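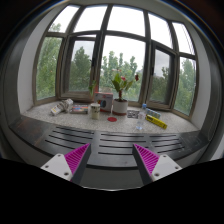 How do you keep a deep windowsill from filling up with stuff?

Give it one job, clear it on a regular day of the month, and put whatever gets dropped there into a single box until you have time to sort it out.

I came to that answer slowly. A wide stone sill is the handiest surface in the house. It's right at elbow height, it doesn't mind a damp cup, and it's on the way to everything. In my house a little carton lands there, then a water bottle, then a tube of something, and pretty soon the plant looks like it's renting space in a junk drawer!

My routine takes 20 minutes and goes like this.

Take everything off. Everything, including the plant. I used to dust around the pot and call it good, and there was always a ring of grit under it when I finally moved it. Put it all on a tray or an old towel so you can carry the lot to the kitchen table.

Sort it at the table, standing up (if I sit down I start reading the backs of packets). Empty boxes get flattened. Cups go to the sink. Glue, markers and anything else in a tube goes back in the desk, cap checked first. I keep one shoebox for things I can't decide on, and it gets emptied in August whether I feel like it or not.

Now the stone. Granite is easy to live with but it doesn't like vinegar, which can dull the sealer over time, so skip the homemade window spray anywhere near it. I use warm water with a small squirt of dish soap, wipe with a soft cloth, then go over it again with plain water and dry it right away. Speckled stone hides crumbs beautifully, so run your palm along it when you think you're done. You aren't!

Do the glass after the dusty part and before the final wipe of the sill. On a bay window I start with the small panes up top and work down, one cloth for washing and one for drying. Dark frames show every drip, so keep the washing cloth well wrung out. My friend Adhiambo Swai does the corners with a dry paintbrush and I've copied her ever since - it gets the fluff out of the handle and the hinges too.

The plant goes back last. Wipe big leaves with a damp cloth, one hand underneath so you don't snap the stem, pinch off any flowers that have gone over, and give the pot a quarter turn. Mine used to lean so hard toward the light that it nearly touched the window. A saucer or a cork mat under the pot is worth having, because water sitting under a pot leaves a mark on stone that takes ages to fade.

One more thing about bottles. Don't leave a clear one full of water in strong sun, as it can work like a magnifying glass. Ours live on the kitchen counter now, most days.

After all that, I allow 3 things back: the plant, a coaster, and whatever I'm reading. The coaster stays because I'm going to put a cup there anyway.

Doaa Bouazza, May 5, 2023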